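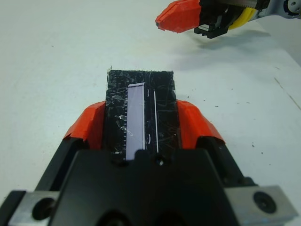
Elikem Mensah asked me why I bother with a whole section on fingertips when the quick-start card gives them two lines. Fair question! The answer is that nearly every message I get about the Gitenora two-arm kit ends up being a message about grip, so please read this bit before you skip ahead to recording moves.

## 5. Setting up the grippers for thin, flat parts

By now you should have both arms bolted down, cabled and homed (section 4). I'm assuming you have the orange-red fingertips that come in the box. If you bought the Olico soft tips as an extra, the steps are the same but your force numbers will be lower, and I've put those at the end.

Flat strips are a good thing to learn on. They're fiddly enough to show up a bad setup, and if you drop one it doesn't roll under the bench. An old scratched one is fine, I've been using the same few scuffed black ones for months.

### Fitting and checking the tips

1. Press the stop button and wait for the light to go amber. Don't just pause the program, as a paused arm can still close its fingers.
2. Slide each tip on until you feel it click. They only go on one way round, with the faceted side facing its partner.
3. Do up the small screw in each tip. Finger tight plus a quarter turn is plenty.
4. Release the stop, open the **Vidier** app and choose *Grippers > Left > Close slowly*. Watch the tips come together. They should meet evenly along their length.
5. Do the same for the right one.

> **Caution:** keep your own fingers out of the way in steps 4 and 5. I know that sounds obvious, but it's very tempting to reach in and nudge a crooked tip while it's moving.

If the tips meet at one end and leave a gap at the other, go back to step 2. It's nearly always a tip that hasn't clicked home.

### Your first pick-up

1. Put the strip on a plain, pale table with one end pointing towards the left arm. A wipe-down first helps, because the app sometimes takes crumbs and specks for part edges.
2. Park the right gripper well up and off to one side. It can stay in view of the left wrist camera, that's fine, but leave yourself a clear hand's width between the two.
3. In Vidier, set the left grip force to 20. The scale goes up to 105, and you won't need anything like that here.
4. Lower the left gripper by hand in *Guide* mode until the tips sit either side of the strip's near end.
5. Press *Close*. The far end can stay resting on the table, and for long thin parts I prefer it that way.
6. Look at the wrist camera view. You want the strip running straight out between the two tips, with a tip on each side of it.
7. Press *Save grip* and give it a name you'll recognise later. (I have four called "test". Learn from me.)

**Note:** loose tape on a part is a nuisance. If a ragged bit gets between the tip and the part, the grip reading goes up and the app thinks it's holding something thicker. Peel it off if you can, or take hold further along.

**Note:** glossy parts throw back a lot of light. If the outline in the app flickers, turn *Exposure* down a notch at a time until it settles. Mine sits at 62 with the lamp on, but your room will be different.

### If it slips

Raise the force by 5 and try again. Keep going in steps of 5, and if you pass 40 with a light strip, stop and clean the tips with a damp cloth instead. Greasy tips were the cause the last two times I had this, and I'd happily spent an evening blaming the software.

If one side slips and the other holds, swap the tips over. When the trouble moves with the tip, it's worn. Spares come from Shiferaw in pairs, and I'd fit both at once.

### Olico soft tips

Start at a force of 10 and go up in twos. They squash more, so wait a second after *Close* before you save the grip. They also pick up dust like mad.

Once you have a saved grip that holds through a slow lift and a gentle quarter turn of the wrist, do the whole lot again for the right arm. Handing a part from one gripper to the other is in section 6, and you'll need both grips saved before the app will let you open that screen.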